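**Incidencia:** las entradas del desfile de trajes aparecen duplicadas en el control de acceso
**Sistema:** Clositz (venta y validación), módulo de aforo Pladden
**Evento:** Fiesta de la Cosecha de Dobre, gala de elección y pasacalles
**Abierta por:** Comfort Bawa
**Asignada a:** Iñaki Villalobos
**Prioridad:** alta

Al importar el listado definitivo, Clositz muestra 3,498 entradas emitidas para la gala. El aforo autorizado del recinto y las ventas de taquilla no cuadran con esa cifra. Los lectores de la puerta norte rechazan códigos válidos con el error `YA_USADO`. 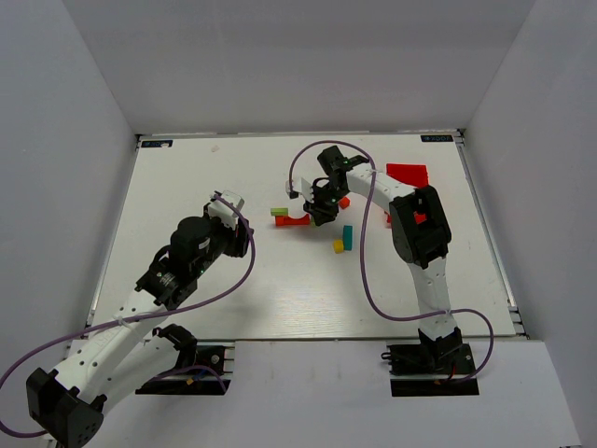
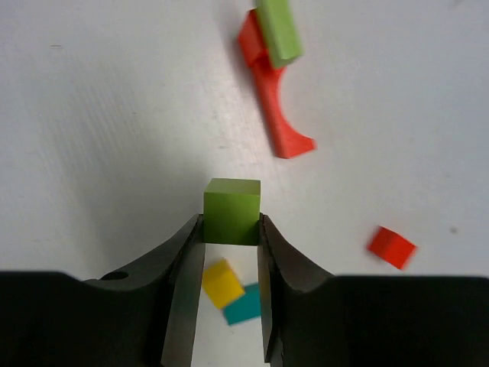 ### Entorno

- Lectores de mano, puertas norte y sur, firmware sin cambios desde el ensayo general.
- Listado de comparsas exportado en CSV por Benito Urquijo.
- Hora del servidor: correcta. Hora de los lectores: la puerta norte adelanta 57 segundos.

### Registro

**Dom 30 de julio, 09:12. C. Bawa.** Reproducido con dos entradas de prueba. La primera lectura en la puerta sur pasa. La primera lectura en la norte falla. No se ha usado antes ninguno de los dos códigos.

**09:40. I. Villalobos.** Corregida la hora de los lectores de la norte. El error persiste. Se descarta el desfase como causa.

**10:05. I. Villalobos.** Revisado el CSV. Los integrantes de las comparsas figuran dos veces: una en la hoja del pasacalles y otra en la de la gala. El importador genera un código por fila y, si coincide el documento de identidad, marca el primero como consumido. La puerta norte es la de participantes, de ahí que falle solo allí.

**10:31. B. Urquijo.** Confirmo. Las dos hojas se unieron el viernes a petición de Jondon, para imprimir las acreditaciones de una vez. No se avisó a taquilla.

**10:50. I. Villalobos.** Copia de seguridad de la tabla `entradas`. Consulta de depuración ejecutada en preproducción, agrupando por documento y sesión. Resultado: 2,696 entradas únicas. Coincide con la taquilla más las invitaciones.

**11:20. F. Estrella.** Quedan 40 registros sin documento, todos de la banda infantil. El script no los toca. Propongo asignarles código manual por apellido y grupo.

**11:26. C. Bawa.** De acuerdo. Los apellidos compuestos vienen con y sin guion; hay que normalizar antes.

**12:02. I. Villalobos.** Aplicado en producción. Lectores resincronizados uno a uno desde *Ajustes > Datos > Recarga completa*. La recarga parcial conserva la caché antigua y no sirve.

**12:15. C. Bawa.** Cinco lecturas en la norte y cinco en la sur, todas correctas. Aforo en Pladden: actualizado.

### Pendiente

- [x] Normalizar apellidos de la banda infantil (Florante Estrella)
- [ ] Bloquear en Clositz la importación con documentos repetidos en la misma sesión
- [ ] Pedir a Jondon que las acreditaciones salgan de un fichero aparte
- [ ] Reimprimir las pulseras de la comparsa de Iñaki Collado, que llevan el código anulado

**Estado:** resuelta con tareas abiertas. No cerrar hasta que termine la coronación.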